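Finally watched the Virham family's new video, the one where all of them sing the whole of the Greltitz cartoon soundtrack in a single take. Some notes, as I said I'd do a thread.

It went up on 4th October. When I looked this morning it had 1,978 likes, so it will have passed 2,000 by the time most of you read this.

The songs run in film order. They leave out the villain's number, which a lot of the comments are cross about. I didn't miss it. It's a hard song for children and the film version goes on a bit.

The youngest takes the opening verse. She comes in early on the second line, hears it, waits, and picks it up again. I'm glad they left that in. Most channels would have gone again.

Sound is much better than their January video. That one was recorded in a stairwell and you couldn't make out the words. They say in the notes under the video that they hired a hall in Prallow this time.

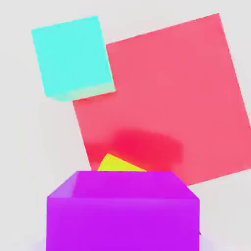
The Bustos duet is the best part. It's the slow one from the middle of the film, when the two sisters are on the ferry, and the parents sing it with no backing at all. The mum has the low part. They don't go for the big note at the end, they just hold the one before it and stop. After that the costumes change for the toy shop song and it's all strong plain colours, cyan, yellow, purple and a pinkish red, the same sort you get on the blocks in the picture. It suits the song.

There are 12 songs in the film and they do the medley with no gaps between them, so if you want a particular one you'll have to hunt. Someone has put a list of times in the replies under the video.

A few people have asked if it's official. No. The Greltitz people shared it on their own page the day after, but the family say they paid for the hall and made the costumes themselves.

The piano is the weak spot. It drags in the lullaby and the middle boy gets ahead of it. By the reprise they're back together.

I'd been asked if it's all right for small children. Yes, nothing in it to worry about. My niece sat through the lot and then wanted the ferry song again.

They've said the next one will be the Christmas special songs, with 30 singers from the school choir joining in. No date for that yet. I'll add it to this thread when they post one.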